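Olvera Youth Basketball: progress report to the Bemness Fund
2020-09-17

Hi all,

Well, we have a season! Or most of one. When I last wrote, the gym was locked and I was running ball-handling drills over video. Since then Ukthorpe has let us back onto their two outdoor courts, and we've got 10 teams signed up, which is better than I dared hope in the spring.

Your money so far: $908 spent on balls, pinnies and new nets. The old nets at the far end were down to a few strings and the kids kept arguing over whether shots went in (they mostly didn't, sorry kids). 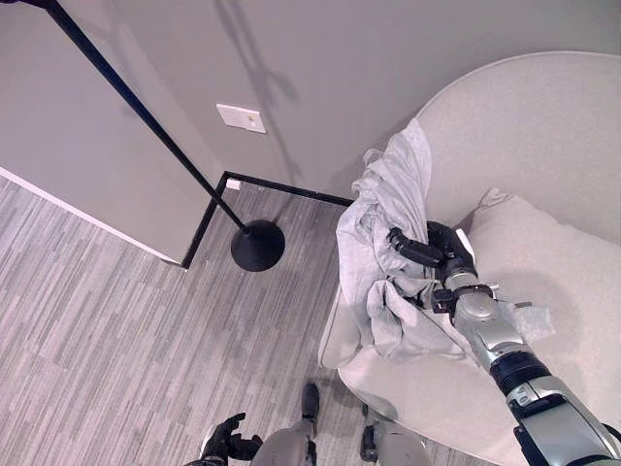 The rest of the equipment line is still sitting there, and I'd like to hold it until we know about indoor play. If the gym opens in December we'll need a scoreboard controller. If it doesn't, I want portable lights, and I'd need your okay to switch.

On coaching, Rigoberto Jaramillo has taken over the older girls and they love him. He's got them running a press that wore out Nirnley in the first scrimmage. We lost the second one by a bucket at the buzzer, and I'm still replaying that last inbounds pass in my head!
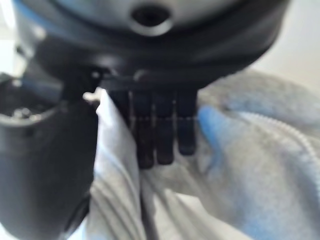
Referees are my big headache. Two of our regulars are sitting this year out and I don't blame them one bit, but it means I've been doing the whistle myself on game days. I've started training a few of the high schoolers, and I tell them to watch the hands and forget the ball. Fingers as thick and black as the one on that gripper would be a cinch to spot on a reach-in, but a skinny ten-year-old's are another story. They're getting there. I'd like to pay them a little per game if the budget stretches.

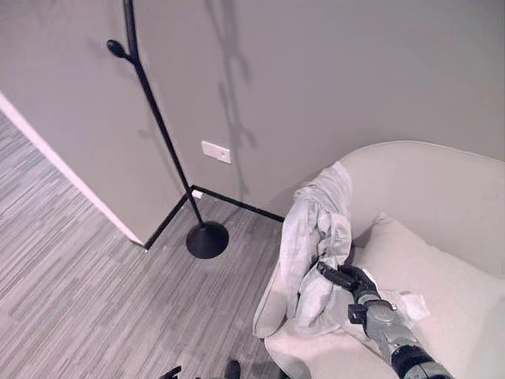
Fees are coming in slower than usual. We told families to pay what they can, and a fair number can't pay much right now, so your scholarship piece is doing exactly what we asked it to do. Please keep that one going if you can.

Still open: the gym, the lights question and the end-of-season tournament. Nirnley has offered to host, and I'll send you the bracket once they confirm the courts.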